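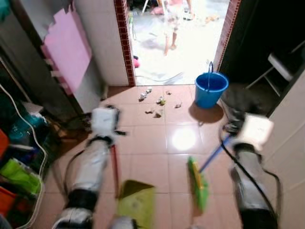
Bits of paper by the doorway, broom and dustpan at the ready.

Sunday, late

Home from Plernow with no voice left and very cold feet, and I don't care one bit. We drew 1-1 with Horka! Away! After the month we've had I'd have taken a nil-all and a warm pie, but we went there and played proper football for an hour and I am still buzzing.

Wolfram Hollmann drove, so of course we got there far too early and had the away end to ourselves. They gave the crowd as 1471 over the speakers, and I reckon almost 400 of that was us, which is a huge turnout for a wet November arvo. The singing started before the teams came out and didn't stop. I stood behind a bloke with a drum for the whole first half and my left ear is still humming.

Horka scored first, a scrappy corner that bounced off somebody's knee. Last month our heads would have dropped. This time Fuchs went round the whole back line, clapping and yelling at them, and they got straight on with it. Pomer equalised in the 44th minute – picked it up wide, cut inside, hit it low with his wrong foot – and I hugged Wolfram so hard his glasses came off. (Found them. Not broken.)

Second half was mostly us hanging on, and I loved it anyway. Their keeper pulled off one ripper of a save from Pomer's header and I even clapped that.

Best bit was after the whistle. The players came right over to the fence, every one of them, and stayed for ages. There's been so much grumbling about them heading straight down the tunnel this season, so it meant a lot. Fuchs gave his shirt to a little kid on her dad's shoulders. The manager came across last and had a chat with a few of the older fans who've been writing to the club, and from where I was it looked friendly enough. I couldn't hear a word over the drum. 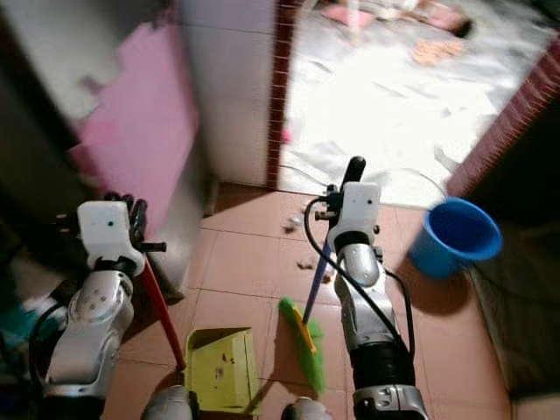 Things to sort before the next home game

Ring the ticket office and get our 3 seats moved together. Wash the scarf (gravy). Give Wolfram petrol money before he pretends he doesn't want it. New batteries for the little radio, and find my thick socks!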